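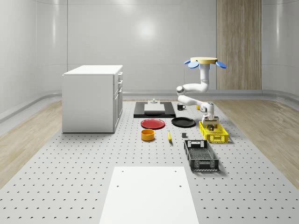

Can a machine clear the kitchen table for you yet? Sort of, if the table is small, you're patient, and you don't ask it to wash anything.

I spent part of April bugging the people at Flirbridge in Platcombe about this, and I came away more hopeful than I expected! Sveva Gatti runs their chores program, and her team does most of its practice in simulation – plates, mugs, baskets, the stuff you and I leave lying around.

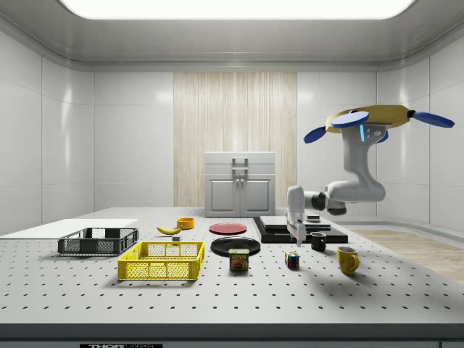 She told me they ran 225 tidying tries on their Rollia software this spring, and the arm got the item where it belonged in over 60 percent of them. Fruit is easy (lucky fruit). Plates are a pain, and mugs depend a lot on which way the handle points.

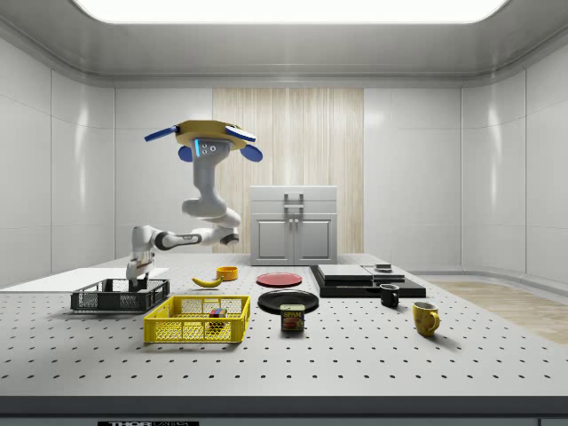
The simulated arm with its gripper lowered into the black basket.

Brunello Cocco, who stocks shelves at the Kanagaratnam store up the road, wasn't too worried when I asked him. "I've got 4 aisles to fill before lunch," he said. "Call me when it can do one." Gatti figures a real kitchen trial is three years off, and I've already offered her mine.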